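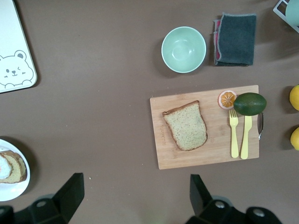
Hormont Phone Assembly: June Progress Report

Print this page | E-mail this page

Trial assembly of the Tekow handset began on Thursday. The line has built 60 units, and 13 failed the screen test. Dustex seals are fitted on all of them.

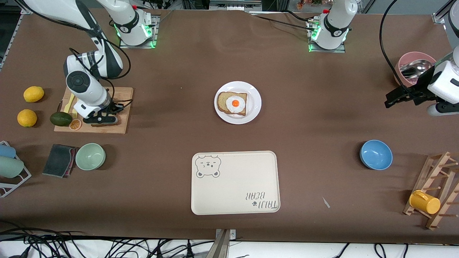 Cutting board with avocado and bread.

We have drawn 36 percent of the grant. The next batch is 100 units, with the battery supplier still to be confirmed.

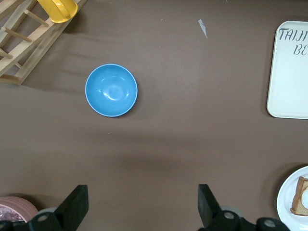

Mwakyusa writes that the screen failures should be retested before the next batch is released. We have set aside two days for it.

Print | E-mail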